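Keeping a Table Tidy with Cardboard and Tape

Posted August 27, 2021
Filed under: Kitchen and Workroom

Good morning, friends! I have been promising to write this one up for ages, ever since Noura Azar wrote in to ask how I keep my big table from turning into one enormous pile. The short answer is cardboard and tape, and the long answer is everything that follows, so do pour yourself something warm and pull up a chair.

I grew up with a mother who covered every surface in the house before she used it. Newspaper for peeling potatoes, an old sheet for sewing, a shower curtain for anything with glue in it. I rolled my eyes at the time (I was fifteen, I rolled my eyes at everything) and now I do exactly the same thing, only with cardboard. It's kinder to your elbows than bare wood, cups don't clatter when you set them down, and when it gets too sad to look at you fold it up and out it goes.

Finding the right cardboard

The best sheets come from big flat boxes, the sort a mattress frame or a bookcase arrives in. Ask at a furniture store or an appliance place; ours in Tivness leaves them stacked by the loading door and is glad to see them leave. You want brown, plain and thick, with as few folds as you can manage. A fold across the middle will make a ridge, and a ridge will find your fullest cup every single time.

Go over it for staples before you bring it in the house. Run your hand along the edges slowly, in a garden glove, and pull any you find with pliers. Peel off the shipping labels too. If a label takes the top layer of paper with it, just turn the sheet over and use the other side.

Let the sheet lie flat overnight with some heavy books on top. Mine had been leaning in the garage since May and had a curve in it like a banana, and it took two nights under the encyclopedias before it behaved.

Cutting it to fit

Measure your table, then measure it again, and cut the cardboard a little smaller than the top so it doesn't hang over and get caught by somebody's hip. A sharp utility knife and a metal ruler will do it. Make a light first pass to score the line and a second, firmer one to go through. Please don't try to do it in one heroic stroke, and do put something underneath you don't mind scratching.

If you need two sheets to cover the table, butt them up against each other and tape the join on the underside first. Then flip the whole thing over, which goes better with a helper at the other end.

Marking out the squares

Now for the part Noura really wanted to hear about. A covered table is still a table, and things wander. The butter drifts over to the mail, the scissors go under the coloring book, and by supper you can't find a clear spot for a plate. Squares fix that, or at least they fix it in my house.

Pick a tape that shows up well. I like a dark blue, which stands out on brown without shouting at you over breakfast. Painter's tape works fine and comes up again if you change your mind, though it does lift at the ends after a few weeks of wiping. Cloth tape lasts longer but takes the paper with it when you pull it off, so be sure of your layout before you commit.

Start by setting your biggest everyday plate down on the cardboard. Your square should be a bit larger than that plate, with room for your fingers at the sides. Mark the spacing in pencil along two opposite edges, then stretch the tape across from one mark to the other. Hold it taut, lower it, and press it down from the middle outward with the side of your fist. Do all the strips going one way before you start on the others. It's much easier on the eyes, and you won't be forever stepping around a half-finished corner.

Don't fret if your squares come out a little uneven. Mine certainly did, down at the end where the dog was helping, and they hold a plate just as well.

What goes where

I am not a person for labels on everything, but I do think each dish should have a home square while you're working. When I lay out for children I put the plate closest to them, the cup in the next square over and something small to nibble in a dish farther back, where it takes a bit of a reach. One thing to a square! If you find yourself putting two things in one, you probably need to clear something away first.

Pale plates and cups look lovely on brown cardboard, by the way, and they're easy to spot. I used to have everything in tan stoneware and was always setting things down on top of other things. Gil-soo Seo, who taught the Saturday craft class I went to in Bostenel years ago (oh, I miss that class), kept a different color for each job: one for paint water, one for drinking water. After you've once sipped from the wrong cup you understand the wisdom of it.

Keep your hot pots off the cardboard altogether. Tape softens when it gets warm, and then it slides, and you have a sticky blue smear on the bottom of your good saucepan. A side table or a bench next to the work surface is the place for the pot, with the lid on, on a proper trivet.

Looking after it

A cardboard top will last a good while if you treat it gently. A few habits that have helped mine:

Sweep crumbs off with a soft brush before you wipe anything. A wet cloth on crumbs makes paste.

Wipe with a barely damp cloth, wrung out until your wrists complain, and then go over it with a dry one. Standing water will bubble the top layer and there's no ironing it flat again. (I tried.)

For greasy spots, sprinkle on a little cornstarch, leave it while you do the dishes, and brush it away. The mark will still be there but it won't come off on your sleeves.

Let small smudges be. A few dark marks near a plate do no harm, and rubbing at them with an eraser only roughens the paper so that it picks up more dirt the next time around.

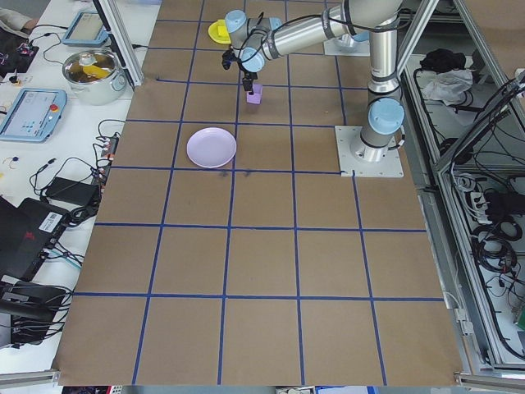 Clearing the spillover

You will notice before long that the squares stay neat and the area next to them fills up. Everything you've lifted off the grid has to land somewhere, and it lands on the nearest flat place. Cables are the worst for it in our house. I coil each one loosely, wrap it with a scrap of the same tape folded over on itself, and drop them all in a shoebox. It takes five minutes if you do it in the evening and the better part of a morning if you leave it a month, so you can guess which I usually end up doing.

Give the front edge a look as well, where odds and ends like to collect just below where you're working. A shallow tray slipped in there will catch pencils and spoons, and you can carry the whole lot off at once.

When to start over

Replace the cardboard when it goes soft in the spots you use most, or when it starts to smell of last week's soup. Save your old sheet long enough to lay it on top of the new one and copy the pencil marks across, and you won't have to do any of the measuring again. The worn one can go under the car, or under the tomato seedlings, or out to the recycling with the tape pulled off.

Noura, I hope that answers it! If you try this on a round table, please write and tell me how you managed the corners, as my sister in Putach has been asking and I haven't any idea what to tell her.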